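September, late, after the last session

I can't go to bed yet, I'm too wound up. I finished the Histuvora book tonight! All 67 chapters, with the epilogue done and a glass of warm water in my hand the whole way through the last page. My voice went a bit scratchy on the final paragraph and I kept it, since the old woman telling the story is supposed to be tired by then anyway. Hugo Campos heard the rough cut over the phone and told me to leave it alone. Good. I was going to.

It feels strange to close that folder. I've been living with these people since the spring – the ferry captain, the two sisters who won't speak, the boy with the stammer. The boy worried me more than anything. I didn't want him to sound like a joke, so I slowed everybody else down around him and let the pauses sit. It took a whole morning to get his first scene right and then he was just there, every time I needed him. I love it when that happens! 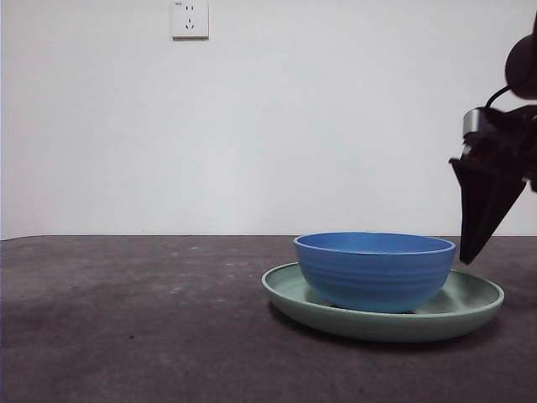

Then there was the Dadex job, squeezed in before lunch. It's phone menu work, 829 words of it, and I know people in this line grumble about menus but I really do like them. You have to say "please hold" as if you mean it. They wanted a friendly version and a plain version of every prompt, and Maximiliano Villalobos sat in on the call to direct. He's wonderful at it. He never says "more energy" (I dread "more energy"). He said, "Pretend you've just found the form they were looking for," and I had it on the next take. I wrote that on a sticky note and put it on the music stand.

He also asked whether I'd ever tried Spanish, and I told him my accent would get us both in trouble. He laughed harder than I thought was called for.

The new warm-up is helping, I think. Lip trills, then humming up and down, then reading the back of a cereal box in the lowest voice I've got. I used to skip it and go straight in, and by four in the afternoon I'd be croaking. Today I read for hours and could still sing in the shower after.

Skivinside wrote back too. They want me to audition for the museum guide, 2 minutes of copy, any style I like. I've read it out loud in the kitchen so many times that I've got the bit about the clock tower by heart. I keep wanting to whisper the opening – just lean in and tell them a secret – and then open up when the bells come in. Might be too much. I'm going to record it that way first and then do a safe one, and send both.

Still to do: pickups for chapter 12, where I said "Tuscan" for "Tucson" (how?), the invoice to Dadex, and an answer to Hugo about the sequel. He says it's longer. I've already decided on yes, I just want to sleep before I tell him.

Tea, then bed. No talking until ten tomorrow.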